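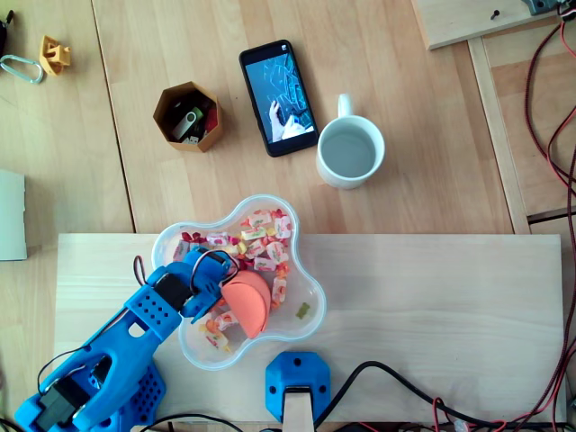 **Skisel** is a rock quartet formed in Bata by drummer Kobina Yakubu and bassist Abena Arthur. Its debut, *Grumel*, was pressed in 700 copies.

- **Kobina Yakubu**: drums, production
- **Abena Arthur**: bass

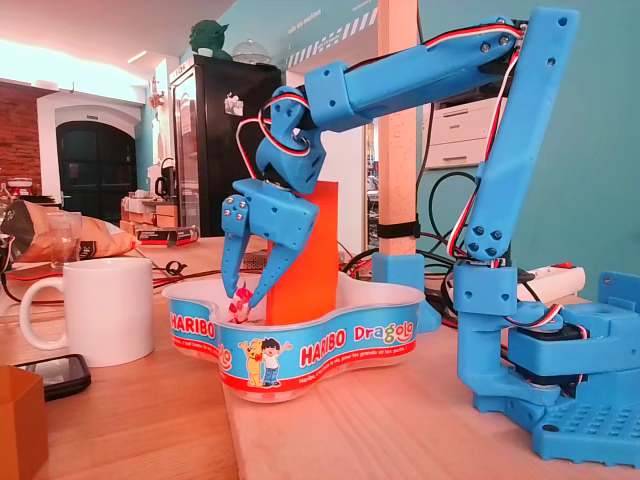
- **Rimantas Kütt**: guitar
- **Benedicta Wumbei**: vocals

The second album, *Stojanovska*, runs to 42 minutes.
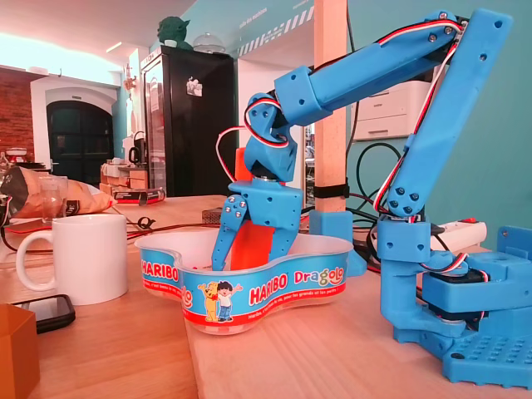

Who produced *Stojanovska*?

Yakubu produced it, with mixing by Kirsten Després.

The band toured it in October, playing 27 dates. 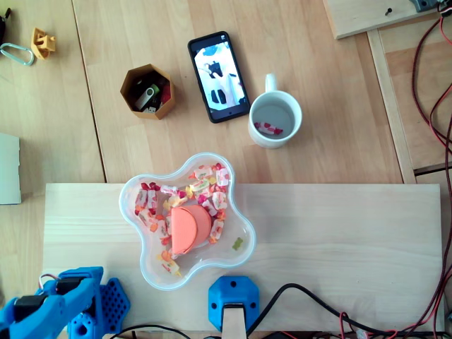
*Sweets in a clear bowl, with a white mug.*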